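Karnilon 문서 > 튜토리얼 > 시연 수집 > 의류 접기

문서 내 검색 검색어를 입력하세요 검색

시작하기 설치 튜토리얼 API 변경 이력

핸드헬드 그리퍼로 스웨터 접기 시연 기록하기
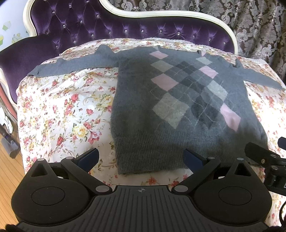 도르콤(Dorcombe), 2022년 11월 8일

작성: Etelka Orbán / 검토: Vivek Dhillon

이 튜토리얼은 핸드헬드 그리퍼를 손에 쥐고 긴소매 니트를 접는 시연을 기록하는 절차를 다룬다. 원격조종으로 기록하는 경우는 '리더 암 시연' 문서를 참고한다. 그리퍼 캘리브레이션과 Karnilon 레코더 설치는 끝난 상태로 가정한다.

1. 시작 자세

옷은 앞면이 위로 오도록 펼치고 양 소매를 좌우로 뻗어 놓는다. 밑단은 작업자 쪽에 둔다. 소매 각도까지 정확히 맞출 필요는 없다. 위 예에서도 오른쪽 소매는 약간 아래로 처져 있고 밑단 고무뜨기에는 주름이 조금 남아 있다. 이 정도 편차는 그대로 기록한다.

그리퍼 손가락 끝은 밑단 바로 아래에 두고 멈춘다. 이 자세가 에피소드의 첫 프레임이 된다. 손가락이 이미 천을 물고 있으면 기록을 취소하고 다시 시작한다.

2. 배경

바닥재나 침구를 단색으로 통일하지 않는다. 꽃무늬 침대보 위의 아가일 스웨터처럼 옷과 배경에 모두 무늬가 있는 조합도 수집 대상이다. 다만 옷의 외곽선은 소매 끝까지 카메라에 들어와야 한다.

3. 기록 순서

1) 레코더에서 새 에피소드를 연다. 작업 이름은 fold_sweater로 통일한다.
2) 시작 자세에서 그리퍼를 잠시 정지시킨 뒤 기록 버튼을 누른다.
3) 왼쪽 소매의 커프를 잡아 몸판 안쪽으로 넘긴다. 놓을 때는 손가락을 완전히 벌린 다음 손을 든다.
4) 오른쪽 소매도 같은 방식으로 넘긴다.
5) 밑단 양쪽을 두 그리퍼로 동시에 잡고 목선 방향으로 반을 접는다.
6) 두 그리퍼를 옷에서 떼고 정지한 상태에서 기록을 종료한다.

접기 동작은 소매 두 번, 몸판 한 번이다. 중간에 옷을 맨손으로 만지면 해당 에피소드는 폐기한다. 잡기에 실패한 경우에는 그리퍼로 다시 잡고 계속 진행하며, 메타데이터의 retry 항목을 true로 바꾼다.

4. 속도와 파지 깊이

평소 손으로 갤 때보다 느리게 움직인다. 손목을 급하게 돌리면 위치 추적이 끊기고 궤적에 불연속 구간이 생긴다. 에피소드 하나의 길이는 900프레임 안팎이 적당하다.

털이 있는 니트는 표면만 집으면 미끄러지기 쉽다. 손가락 한쪽을 천 아래로 밀어 넣은 뒤 닫는다. 고무뜨기 부분은 두께가 있으므로 개폐 폭 그래프에서 완전 닫힘 값이 나오면 헛집은 것으로 본다.

5. 검수

업로드 전에 skoromov-check를 실행한다. 추적 손실 구간, 좌우 그리퍼의 시각 차이, 개폐 폭 누락을 검사한다. 현재 공개된 니트 세트는 에피소드 141개이며 모두 같은 검사를 통과했다.

자주 나오는 오류

E4 (시각 동기 실패): 두 그리퍼의 전원을 모두 끄고 왼쪽부터 다시 켠다.
추적 손실 경고: 손이나 소매가 카메라를 가렸는지 원본 영상에서 확인한다.
빈 궤적 파일: 기록 버튼을 누르기 전에 에피소드를 열지 않은 경우에 발생한다.

후드가 달린 옷의 접기 순서는 Dardo Farías가 정리 중이며 12월에 별도 문서로 추가된다.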